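Success rate drops when I score held-out kitchens, is my split wrong?

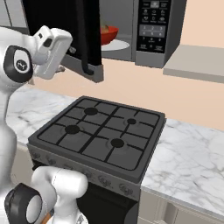

I'm trying to reproduce the result from the Lanz report on imitation learning in simulated kitchens and my numbers don't match. The report gives 62 percent on kitchens the policy never saw in training. I get 50. My training set is 808 demonstrations, all from the simulator, and I test on 152 episodes. Most of the gap comes from the microwave task, where the door is swung open to the left, the bowl is on the turntable and the gripper has to go in from the left past that big glass panel. Pick and place on the counter is fine. I split by episode at random, then kept two layouts out for testing. Same network, same learning rate, three seeds. Is this a split problem or something else?
tondov_k
2021-06-10

Graça Garcia
Check how the report defines an unseen kitchen before you change anything. In the Skondska layouts there are two kinds of variation. One is texture only – wall color, countertop, cabinet fronts. The other moves the appliances. If I read the appendix right, the 62 is for texture only, and the number with moved appliances is in a separate table and is lower. You held out whole layouts, so you are probably measuring the harder one.

The microwave is where I would expect it to show. When it is mounted above the stove the arm has to reach up, and if most of your demonstrations have it at counter height the policy has little to copy from. Sort your 808 by microwave height and see what you have. Then score the test episodes separately for each height and post the two numbers.

Also, a random split by episode puts near copies of the same start state on both sides. That makes your validation score look too good, and you end up picking a checkpoint that is overfit. Split by layout for validation too. I did this in April with the Cullberg baseline and it picked a much earlier checkpoint.

mlowe
Had the same thing, more data fixed it for me. Didn't look into why.

pete_r
What does your success check look for? In the version I have, the task only counts if the bowl ends up on the counter and the gripper is open and clear of it. An older version ended the episode as soon as the bowl left the turntable. Those two give very different scores for the same policy. Run your 152 episodes again with the same seeds under both checks. Three training seeds isn't a lot either, so report the spread along with the average.

I don't agree that you should change the validation split first. Do the success check, it takes one evening and you don't have to retrain.

tondov_k
Thanks. I have the older check. Rerunning now, and will sort by microwave height after that.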